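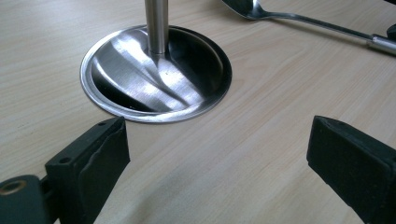
I've been fighting with stainless steel in this house for years, and I finally have a routine I like, so I'm writing it down before I forget it (again).

**Water spots.** Plain white vinegar on a soft cloth, left on for a minute or two, then wiped off and dried right away. The drying is the part I used to skip, and then I'd wonder why the spots came back by dinner!

**Go with the grain.** Brushed steel has tiny lines in it. Wipe along them, or in circles if the lines go in circles like they do on a lot of round trays and stands. Scrubbing across them leaves a haze you'll see every time the sun comes in.

**Fingerprints.** One drop of olive oil on a dry paper towel, buffed until you can't feel it anymore. My neighbor Bujar Pavlović swears by baby oil. Same idea, smells nicer.

**Burnt pans.** Cover the bottom with water, add 2 tablespoons of baking soda, simmer for 14 minutes and let it cool. Most of the black stuff lifts with a wooden spoon. I did this to a jam pan in August that I'd pretty much given up on, and I'm still using it.

**Things that live on the table.** Stick felt dots under anything metal that sits on wood. Damp metal can leave a dark ring, and I have one on my sideboard that I cover with a fruit bowl. Oxalic acid is supposed to take those out, but I haven't been brave enough to try it.

And keep steel wool away from all of it, please. A nylon scrubber does fine.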